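Household Textile Care Labels

Care instructions copied by hand from the sewn-in labels of towels, napkins, dishcloths and bed linen. The set was started in 2006 by Joanne Sowerby as a spreadsheet for her own mending shop in Zosirberg. Hideaki Takeda cleaned up the columns and keeps the current version.

Contents

labels.csv – one row per label
symbols.csv – the 27 care symbols used, with plain-English meanings
notes.txt – odd cases and open questions

Columns in labels.csv

item, fiber, wash_temp_c, bleach, dry, iron, remarks

A blank wash_temp_c means the label gave no temperature. If it said only "cold", the value is 30 and the original wording goes in remarks.

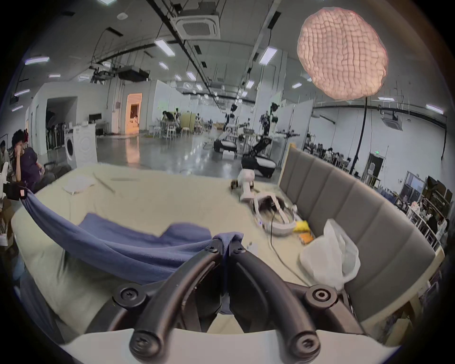 Fiber names follow the label, so "viscose" and "rayon" are both present. Merge them yourself if you need to. Blends are written largest share first, separated by a slash.

Known problems

Labels from before the shop moved are often faded, and 8 rows have a guessed iron setting – these are marked "unsure" in remarks. Tovo and Bokar labels use their own wording for tumble drying, which we left as printed.

Changes

March: split the dry column from the old "finish" column, fixed duplicate rows under Iwasaki.

Corrections go to Hideaki, with a copy of the label text.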